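Long ledge on a white office wall: paint it, box it in or leave it?

Lurdes Figueiredo
Viewed 2,098 times

We've got a long grey ledge running along a plain white wall, in the room that opens through to the desks. Wooden floor, white ceiling. I'd like it to stand out less.

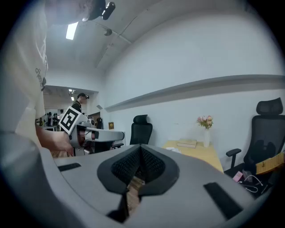

What I've thought of so far

Painting it white to match the wall is the cheap option, but people put mugs and bags down on it all day and I think it would look tatty by November. Boxing it in would lose us floor space. Has anyone done either? I can spend about 40 pounds on materials and I'd be doing it myself in the evenings.

3 answers

Arnaldo Vieira
Find out what it is first. If it's trunking with cables inside, you can paint the outside but you mustn't seal the lid, and boxing it in means making a panel you can take off again. Tap along it and look for joints or screws. If you rent, ask the landlord.

For paint, wash it with sugar soap, sand lightly, then primer and 2 thin coats of satin. Don't use wall emulsion — it marks as soon as anyone leans on it. Leave it 5 days before anything goes back on top.

Lobo
just leave it, grey hides dirt

Worono
I'd keep the grey too, but run a bead of decorator's caulk where it meets the wall. Ours had a dark gap all the way along and that was what caught the eye. Took me an evening, plus another hour picking caulk off the floor. Put masking tape down.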